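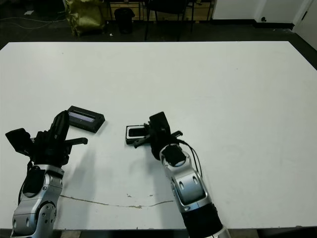
Does a Tribute Concert Bring New People to a Small Theater?
Student project report, Performing Arts Management
August 22, 2022

1. Why we picked this

The Dutamton Playhouse runs tribute nights every season. The season brochure says these shows "open the door to new audiences." We had heard that line in class more than once and we did not believe it, or at least we wanted to see what it rested on. Our question was simple. When a theater books a tribute act, do the people who buy those tickets come back for anything else?

We looked at 4 shows from one season. Two were by Falcão, a six-piece band that plays bossa nova standards and a long medley of film songs. One was by Hinia, a vocal group doing girl-group hits. The last was a new play with live music, which we used as a comparison. It is a thin comparison and we say so again below.

2. What we had to work with

The theater uses a ticketing system called Closent. The box office gave us an export with names and card details removed, covering 2,000 ticket orders. Each order has a buyer code, a show, a price band and a zip code. It does not have age. Anyone who tells you a tribute show "draws a younger crowd" from this kind of data is guessing, and we found that exact claim in an old grant application.

We also handed out a paper survey in the lobby at the February Falcão show. It had 5 questions. We got fewer back than we hoped, and most came from people standing near the bar before the show, so they are probably the people who arrive early and know the building already. 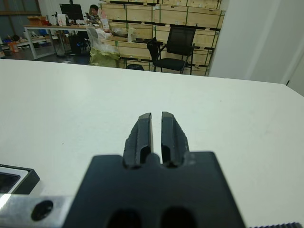

Matching buyers across shows was the slow part of the project. Closent gives a person a new buyer code whenever they order with a different email address, so one household can look like three strangers. We went through the doubtful ones by hand and kept two orders as separate buyers unless the zip code, price band and seat habits all agreed. Some pairs ended up like the two black fingers of that gripper, so close together that only a narrow slit shows between them, and still two separate things. A less strict rule would give a higher return rate. We would be suspicious of any report that does not say which rule it used.

3. What we found

Tribute buyers did come back, mostly to other tribute shows. Falcão's second date shared a good part of its audience with the first, and Hinia's audience overlapped with both. Very few of those buyers turned up for the play. The play's audience was largely people who had already been to a play there.

The zip codes were more interesting than we expected. Falcão sold well on the east side of town, where the Playhouse usually does badly. That looks like support for the brochure. But the same weeks had a discount code going around through a restaurant on that side, and we have no way to separate the band from the discount. One member of our group thinks the band deserves the credit. The other two think it was the discount.

The survey answers were friendly and not very useful. Asked if they would "consider" seeing something different at the Playhouse, nearly everyone checked yes. People check yes to that. We should have asked them to name a show. 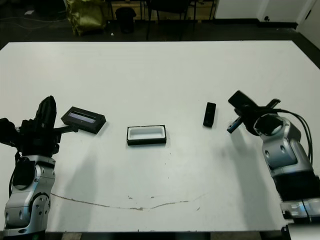 A better question would have been what they last saw in the building and what they paid for it. We wrote the survey in one evening and it shows.

4. Limits

One season is a short time. Someone who sees Hinia this year might buy a play ticket in 3 years, and our export would never catch it. Gift tickets count under the buyer and tell us nothing about who sat in the seat. Walk-up cash sales carry no buyer code at all, so they are missing from the matching. And one play can't stand in for all plays. It got lukewarm notices, and the parking lot was half closed for repaving during its run.

5. What we would tell the theater

Tribute nights seem to pay for themselves, and that is a perfectly good reason to book them. We would drop the sentence about new audiences until there is something behind it. If the Playhouse wants to test it, the cheap way is to put an offer for the next play in the tribute program, with its own code, and see how many get used. Our own guess is low — but we guessed wrong about the east side, too.

The matching rules and a blank copy of the survey are in the appendix.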